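Folding on the dining table instead of the bed – worth changing the habit?

Posted December 5, 2025 by parisa_shirazi 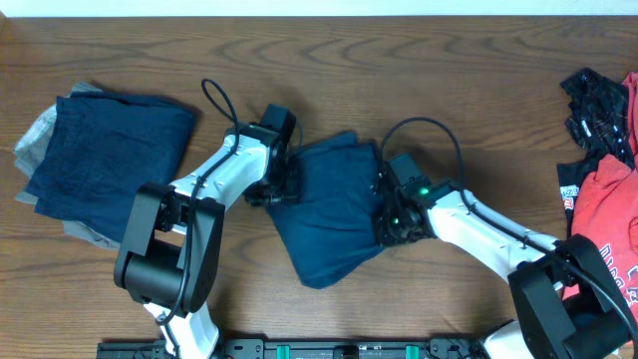 I have folded laundry on my bed for as long as I've done my own laundry, and my aunt Bláthnaid has been telling me the whole time that it's why my drawers look the way they do. So this fall I gave in and moved everything to the table, and I have to say the edges come out straighter (not straight, but straighter!). My question is about the stack itself. You can see the dark navy on top and the light gray poking out from underneath on the left, and that's how all my piles end up – the bottom piece wanders and the top one looks fine. Do you fold everything to the same width first, or sort by fabric and let the sizes be what they are?

rizal_g wrote:
Same width, always. I cut a piece of cardboard years ago and fold everything around it, shirts, pajamas, even the kids' sweatpants. My wife thinks it's silly, but she uses it too when she thinks I'm out of the room.

hegarty_c wrote:
I'm going to disagree with Rizal, kindly. The cardboard is lovely for T-shirts and miserable for anything thick, because a sweatshirt folded that small just springs open again. I make two piles, heavy and light, and leave it there. Also, is that table oiled or varnished? That wavy grain is gorgeous, but I'd put a sheet down before I set anything damp on it.

parisa_shirazi wrote:
No idea, Cathal, it came with the apartment! Everything goes on it fully dry, though. I learned about damp clothes and wood back in April with a different table and a very patient landlord.

eimear_os wrote:
Chiming in for the bed folders, seeing as there's only me – my back can't take standing over a table for a whole basket, and my drawers are perfectly decent, thank you. Parisa, try smoothing the bottom piece with your forearm before the next one goes on. It helps mine stay put.

rizal_g wrote:
Cathal, you have to fold the thick ones in thirds. Halves will spring open every time.

hegarty_c wrote:
I do fold them in thirds, Rizal. They still spring.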